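Archives > Liste Entretien du linge > Fils de discussion > Lavage à froid, suite

Objet : Re: Lavage à froid et taches grasses

> Bonjour la liste,
> Je suis passée au tout à 20 degrés en mars et les torchons ressortent
> avec une odeur de friture. La Sarska a 4000 cycles au compteur,
> faut-il accuser la machine ou la lessive ?

Ni l'une ni l'autre, à mon avis. Le gras de cuisson se moque bien de vos 20 degrés, et la lessive liquide le promène d'un torchon à l'autre avec beaucoup de politesse. Passez-les à 60, en poudre, tambour aux deux tiers. La planète vous pardonnera un lavage par quinzaine.
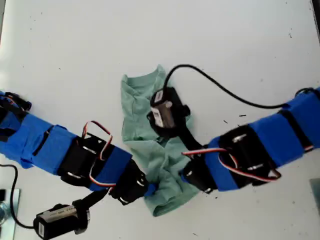
Pour le séchage, je maintiens ce que j'écrivais dans le message 261, qui m'avait valu des courriers aigres : on étend tout de suite, et à plat si l'on peut. Un tissu vert menthe laissé en boule, tout en plis, comme celui de la photo, je le secoue et je le lisse à la main avant de l'étendre. Le fer, je l'ai donné — sans regret.

Quant au savon Ambrosio, je l'ai essayé sur un col de chemise. Il sent très bon. Le col est resté gris.

H.

Fils récents :
- Vinaigre blanc, le retour (encore)
- Joint de hublot Poltgate introuvable
- Cordes à linge Gakdale : acier ou nylon ?

Contact | © Liste Entretien du linge | Haut de page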